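Kasesden Annual Power List, the print one. A review, sort of

Picked this up in October at the airport, paid too much, read it on the plane and then again at home with a pen. People keep asking me if it's worth getting so I'm putting it all in one place and then I'm done with it.

What it is. A thick magazine, soft cover, from Kasesden. Once a year they rank the people they think run things on the continent. Business, politics, music, football, church. One page for the big names, half a page for the middle, then a long tail at the back where you get two lines and a job title. There's an app as well, called Oseo, more on that further down.

The ranking first, because that's why anybody buys it.

Heavy on money. Very heavy. If you own a bank or a cement plant you're in, and you're in near the front. Presidents come next, even the ones who've done nothing all year except travel. Then the entertainers. Writers and scientists are way down in the small print, and teachers I couldn't find at all. I went looking for nurses too. No.

I'm from Accra so of course I went hunting for Ghanaians before anything else. First one I hit was at 13, which made me sit up. After that it's a long dry walk. Nigeria gets a crowd, South Africa gets a crowd, Kenya does fine. Francophone countries get treated like a side dish, and the Portuguese speaking ones you could miss if you turned two pages together. I did turn two pages together. Had to go back.

How do they pick? Good question. There's a box on the method near the front, small type, gray on cream, bad idea for anyone over forty. It says they started with 1000 names and cut down from there using "reach, reputation and results". Reach I understand. Reputation with who? Results of what? The box doesn't say who did the cutting either. For a thing with Power in the title I'd like to know who had the scissors.

I don't mind a list being one editor's opinion. Say so and sign it. I'd enjoy it more, probably.

The writing. Mixed bag. Top ten profiles are properly done, somebody picked up a phone. The one on the shipping woman is the best thing in the whole issue, it has her arguing about port fees for half a page and you come away knowing how she thinks. The mobile money piece is good too, dry but good. Somewhere in the thirties it starts to sound like press releases. "Visionary." "Trailblazing." I circled visionary so many times I gave up circling. The musicians get the laziest write ups, it's all streams and awards and which stadium.

Also some stale stuff. One minister is listed in a job he'd left before the rainy season. Print deadlines, fine, I know how it goes, but the app still has him there too and there's no excuse for that one.

The look of it. Paper's nice. Good weight, doesn't shine in your eyes under a lamp. Portraits are big and the color is honest. Binding is not great, mine cracked in the middle on the second read and now it falls open at the telecoms section every time, which is nobody's favorite section. Index at the back is by first name. By FIRST name. Try finding anyone.

And the ads. Watches, more watches, a private hospital, a thing called Akbari that I read twice and still can't tell if it's a fund or a hotel. There's a full page for a company right opposite the profile of the man who owns the company. Maybe that's how the page fell. I'd have moved it.

Now Oseo, the app. You get 3 months with the print copy, there's a code on a card inside the back cover. Scratch off panel, took some of the code with it, had to guess between an 8 and a B. It was a B.

Once you're in it's decent. You can filter by country, which the magazine should of done in the first place, and by sector. You can see where people were the year before, little arrows up and down. That's the bit I spent the most time on. Watching who dropped tells you more than who's on top. One whole family slid down together, with no comment from the editors, I'd have read a page on that.

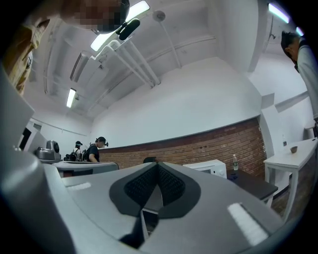 Search is slow though, and it forgets your filter when you go back. Every time. Set it to Ghana, open somebody, go back, and you're looking at all of Africa again from number one. I wrote to them. Got an auto reply. It also wants to send you notifications about people "moving" but the list comes out once a year so who is moving??

Compared to the other one. People will ask about the Hallix list, which is free and online and comes out earlier in the year. I've read both now. Hallix is shorter, it's younger, more tech people, more women near the top, and it tells you who the judges were. The profiles are thin, a paragraph each, some of them clearly lifted from the person's own website. Kasesden has the better long pieces and much better pictures. If you only want to know who's on a list so you can argue in the group chat, Hallix is plenty. If you want to sit down and read something about how one or two of these people got there, Kasesden, and skip everything past the first third.

My cousins got into it over the footballers, by the way. Should a player be on there above a central bank governor. I say yes, my uncle left the room. So in that sense it does what it's supposed to do.

Would I pay again? Not airport price. I'd wait till it's marked down, nothing in there spoils except the ministers. And I wouldn't pay for Oseo after the free months run out, not till they fix that back button.

Good: the long profiles, portraits, paper, the year on year arrows in the app.

Bad: method box that tells you nothing, first name index, binding, too many billionaires, "visionary".

2 stars for the ranking, four for the writing up front, so call it three overall. Will update if the filter thing gets fixed. If anyone has last year's issue and doesnt want it, send me a message, I want to check something about that family.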